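The drawer is not the problem

Posted 4 Mar 2024

Every December the magazines start telling us to deal with our cables, and by March the advice has turned into products. The one being pushed at me this year is the Grutent, a fabric roll with elastic loops that holds 126 separate leads, plugs and adaptors. I don't own 126 leads. If I did, I doubt that rolling them up like a set of chisels would be my first thought.

I should say that I have form here. Over the years I have bought a set of 6 plastic boxes with snap lids, a label printer, two bags of coloured ties and a wall rack from Zellis that came down with a good deal of plaster attached. All of them were sold on the promise that a person who can see their things will use them and stop buying more. I could see mine perfectly well. I went on buying more.

The Grutent leaflet claims that a typical home could save up to 2,000 minutes a year by keeping its leads in order. There is no source given and no hint of what was measured. Two thousand minutes is more than thirty hours. Who is spending thirty hours a year looking for a charger? I lose mine down the side of the sofa, and it takes as long to find as it takes to lift a cushion. The roll would be in a cupboard upstairs at the time, looking very smart.

What bothers me more is the idea behind it, that a tangle is a moral failing. The tidying people have done well out of this. They show a drawer before, all knots, and a drawer after, all coils, and they never show the same drawer in the following spring. I would pay to see that photograph. My guess is that it would look a lot like the first one, with some empty loops of elastic added.

Cables are awkward because they belong to other things. A spoon is a spoon wherever you put it. A lead is only any use next to the thing it feeds, and once that has gone to the tip the lead is rubbish, however nicely it has been coiled. Most of what we call cable clutter is a decision that hasn't been made. A storage roll lets you go on not making it, at a price.

Then there is the question of what happens when something needs mending. I have read more than one guide that says tools should live in one place and leads in another, with a small tray for bits. Fine, until you have a stiff plug and need the pliers and the lead and something to hold the slack all at once.
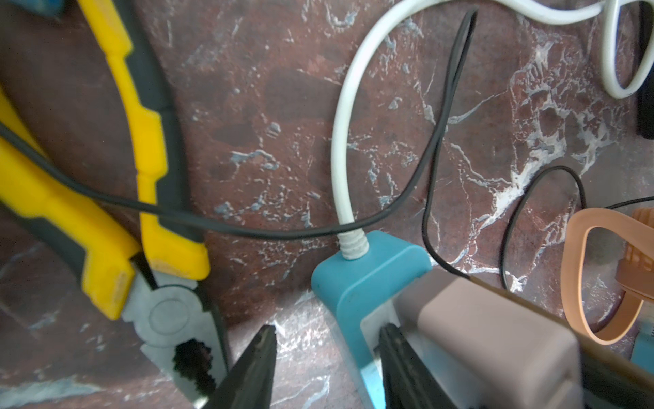 A job like that spreads. It takes over whatever surface is nearest and it stays there until it's done, and I can't see that it matters very much. The mess of a job under way is a different thing from the mess of a house that has given up, and the guides treat them as the same. If I had to unroll a canvas wallet and put each item back in its loop between steps, I would simply stop doing small repairs and buy a new lead, and then I'd have one more to store.

The repair table in Clurkevport, which runs out of the back of the Ní Bhriain hardware shop, has 4 biscuit tins and a shoebox. Leads go in the tins. Things with no known purpose go in the shoebox, and when the shoebox is full it gets emptied. I have asked whether they ever regret throwing something out, and the answer was yes, now and then, and they get over it.

I don't say a tin is better than a roll in every case. A sound engineer with a van full of kit probably needs loops and labels, and good luck to them. The rest of us have a few things that charge, a few that plug in, and an old lead for a printer we no longer have. Start with the printer lead. Put it in with the small electricals at the tip, and see if you still want to spend money on the others.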